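Harries Hall Kitchen Users – minutes of the December meeting

Held in the back kitchen, 7th December. Nine present.
3 comments · 28 shares

1. Minutes of the November meeting
Agreed with one correction. The kitchen was recorded as "substantially cleared." Several members asked who had decided that. Changed to "partly cleared."

2. Shelving
The quote from Codent for new shelves came to $1639, without doors. The chair asked what doors would cost. The quote does not say. Two members felt that new shelves would just hold more bags. It was pointed out that the packages on the present shelves have not been gone through since the last big cleanup, and that labeling them was agreed then and has not happened. No decision. Codent to be asked for a price with doors, though the meeting did not expect it to be lower.

3. Wall
Brarnen say the gray wall beside the table needs only a coat of paint. The secretary doubted this, as they said the same of the restroom ceiling. A second opinion will be sought before anyone buys paint. 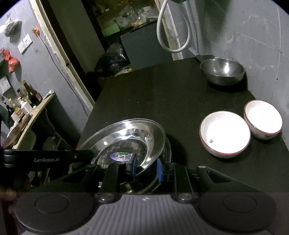

4. Dishes and pans
The proposal was to replace all the tableware with a boxed set from Dutow at $418. The member proposing it said the present things do not match. Others asked why that mattered for soup. The steel plate still has its round blue and purple sticker on it, and the two white bowls with the reddish-brown rims were thought good enough for any lunch we are likely to serve. The big long-handled pot is to stay whatever happens. A show of hands went against the Dutow set, 6 to 3. The proposer asked for it to be noted that the Dutow price ends this month. Noted – it was also said to be ending in November.

5. Storage
Long discussion of whether things should be kept in plastic bags at all. One view was that clear bags let people see what they have. The other was that people can see it and still don't use it. Black bags are not to be used for storage from now on, only for trash. Anything wanted from a black bag must be claimed by the next meeting. Doubt was expressed that this would be followed.

6. Table
To be left clear at the end of each session. This was also agreed last year.

7. Any other business
The key to the side door is still missing. A member offered to make a sign-out sheet for keys. The last one was lost.

Next meeting in the new year, date to be set by the secretary.

Share this page · 0 comments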